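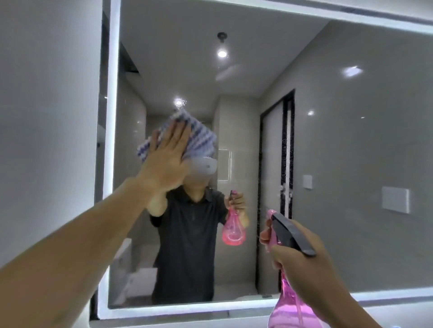

Guverau, Unit 49: Bathroom Mirror and Fittings

Gallery / Interior care / Bathrooms

This page belongs to the Kodikara interior care gallery for the Guverau building. It covers the bathroom of Unit 49, mainly the lighted wall mirror and the cleaning of its glass. The notes were put together by Spyros Triantafyllou and last revised in March. Kitchens, balconies and stairwells have their own pages.

The room

The bathroom is finished in gray. Part of the wall surface is glossy gray tile, which reflects the ceiling lights strongly and shows water marks as readily as glass does. The ceiling is white with round recessed lights. The door is tall, with a black frame, and the light switch is white and set on the gray wall next to it. The shower has a rain-style head.

The mirror is large and rectangular and is mounted on the wall over a light-colored counter. White LED lighting runs along its edges. The bottom edge sits close to the counter, so splashes from normal use land on the lowest part of the glass first. Toothpaste and soap are the usual deposits there. Higher up, the marks are mostly fingerprints and dried condensation.

Notes on lighted mirrors

A mirror with edge lighting is cleaned in the same way as a plain one, with some added limits on liquid. The glass will take a normal spray. The joint between the glass and its backing will not, and neither will the electrical parts behind it. Liquid that runs down the face collects along the bottom edge and can be drawn in behind the silvering. Damage of this kind shows as dark spots or a dark line creeping in from the edge. It can't be polished out, and the usual remedy is a new mirror.

Keep the spray to the middle of the glass and carry it outward with the cloth. For the border, put the cleaner on the cloth. Two short pulls of the trigger are enough for one section of glass. If the liquid starts to run, too much has been applied; wipe it upward at once.

Switch the mirror light off at the wall before any work on the edge joint or on the gap behind the mirror. For a routine wipe of the face it may stay on. Streaks near the border are easier to find with the light on, while streaks in the middle are easier to find with it off and the ceiling lights on. Checking under both takes 30 seconds.
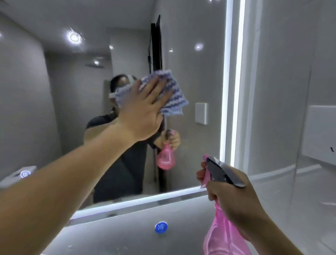
Wiping the upper part of the glass with a folded striped cloth. Pink spray bottle in the other hand, lighted edge of the mirror at right.

Cloth

Fold the cloth to a pad a little larger than the hand. A folded pad spreads the pressure evenly and gives several clean faces before it has to be refolded. An open cloth tends to bunch under the fingertips and leaves arcs. Turn to a fresh face when the cloth starts to drag or leaves a gray film.

Cloths for glass are kept apart from those used on the toilet and floor. Wash them without fabric softener, which leaves a residue that transfers to the glass and shows as haze when the room steams up. Dry them fully before putting them away.

Order of work

Clear the counter along the bottom edge of the mirror, or slide small items forward.
Dust the top edge with a dry cloth.
Spray the middle of the upper section.
Wipe side to side, overlapping each pass, and finish at the lighted border.
Repeat for the lower section.
Dry the bottom edge with a separate cloth.
Wipe the counter last. It catches whatever comes down.

The glossy wall tile can be done in the same visit with the same cleaner. Work from the side of the room and look along the surface; seen straight on, glare from the ceiling lights hides most of the marks.

Cleaner

The schedule for this building calls for a neutral glass cleaner in a trigger bottle, filled to 300 ml. A full bottle is heavy at arm's length and the trigger is harder to control. Bleach, scouring cream and strong ammonia products are not used on any mirror in the building. Vinegar mixtures are also left out, on account of the metal trim in some of the units.

Hard water spots that remain after normal cleaning should be softened with a cloth dampened in warm water, held on the spot, then wiped again. Do not use a blade near the lighted border. Dried toothpaste responds to the same treatment.

Frequency

Guverau bathrooms are on a weekly round, done on Thursday. Mirror faces and counters are part of every round. The top edge of the mirror and the tile above shoulder height are done on every second round. Ceiling lights are wiped when the filters in the fan are changed, and this is entered separately in the log.

Faults to report

Flicker or a dark section in the LED border
Condensation that stays behind the glass after the room has cleared
Dark spotting at any edge
Movement of the mirror under light hand pressure
A gap opening between the counter and the wall

Enter the fault under the unit number with the position on the mirror given as seen by a person facing it. Do not press on a mirror that has moved. Leave the light switched off until the fixings have been checked.

Related pages

Guverau, Unit 49: Shower Glass and Drain
Guverau: Counters and Sealant
Prondness House: Bathroom Mirrors
Cloth Washing and Storage

Corrections to this page go to Spyros Triantafyllou, Kodikara interior care. Please quote the building and unit number.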